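January 24, 2023

Home late again, feet aching, and the soup Huguette left in the fridge was so good I ate it standing up at the counter with my coat still on. I told myself I'd go straight to bed, but my head is full of that right arm and I know from experience that if I don't write it down I'll be lying there at two in the morning going over it anyway. So, diary, you get it instead.

We had the stop again. Three times today! The first one came before I'd even taken the lid off my coffee. The right arm was reaching for the shelf, quite happily, and then it simply quit halfway, stiff as a fence post, with the message about the elbow being over its limit. Cirilo had his hand on the red button before I'd turned my head, bless him, although the arm had already stopped itself by then. We cleared it, sent it home to its resting spot, and off it went again as if it had never done a thing wrong in its life.

Kaj thinks it's the cable. Burgi thinks it's the elbow itself, and she has thought so since the first week of January, and she does like to remind us. I went back and forth between them all day like a child with divorced parents.
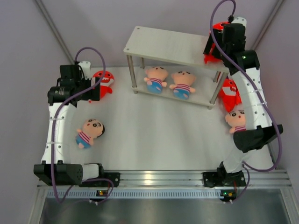 The trouble with a fault like this one is that it won't come when you call it. I asked Yareli to run the slow version of the shelf job, so slow that she read me most of her sister's letter while we waited, and it was perfect every time. There it was with the red shark held in its gripper, out over the right end of the top board, and the two striped boys tucked in side by side on the bottom board like they were on a sleeper train, and not a grumble out of it. I was watching the purple cable, the way it arches up over the wrist and then comes sweeping down along the arm and bends around below the elbow to get back to the base, and I thought, well, if I had to go around that corner a thousand times I'd be tired too. But thinking isn't knowing, as Burgi says.

Then at full speed, the second stop. And this was the one that bothered me, because it didn't stop clean. It gave a sort of hop first, sideways, and knocked against the shelf hard enough that we all heard it. Cirilo had been about to reach in for a toy. He hadn't yet, his hand was still outside, and the arm is not a big one, but I felt my stomach go right down into my shoes. We have a rule about hands, and the rule is that you say "hands" out loud and somebody answers you before you go in. He hadn't said it. I hadn't noticed that he hadn't said it, and it's my job to notice, so I can't be cross with him without being at least as cross with myself.

I wrote it up properly for Gruscombe before lunch, under near misses, with both our names on it. Cirilo was very quiet about it and I bought him a cinnamon roll, which I hope he understood.

After that I made everybody slow down. Power off before anyone goes in, for now, and never mind how long it takes to start up again. Kaj timed it at 70 seconds and made a face, and I said that in 70 seconds she could have a nice stretch. She's a good sport. She did the stretch.

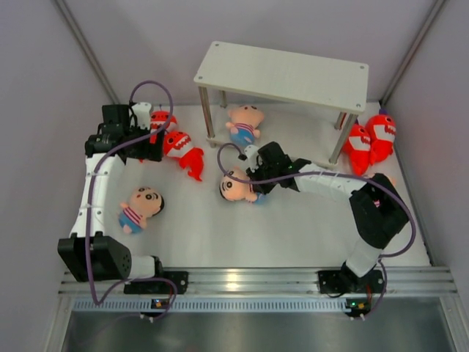

Right arm down over one of the boys, little green light on.

In the afternoon we left the shelf alone and only did floor pickups, where the arm doesn't have to fold itself up so much. I was sure we'd have no stops at all, and I'd half written the email to Orozco in my head saying it must be the cable, please send us a new one. Then it stopped. On the floor! With nothing much to reach for! Burgi didn't say a word, she just went and got her tea, but she walked past me rather slowly.

So now I don't know. It could still be the cable, if there's a break inside it that only opens up now and then. It could be a bearing, or something in the settings left over from before the holidays. Kaj is going to swap the two purple cables between the arms tomorrow, first thing, and if the fault moves over to the left one we'll have our answer, and if it doesn't I'll have to take the elbow cover off and I'll owe Burgi a lunch. I've asked that both arms stay off until I get there. I left a note taped over the switch too, in my biggest handwriting.

Must remember to bring the small hex keys, and Huguette's soup pot. It's snowing a little now and the cat wants the chair.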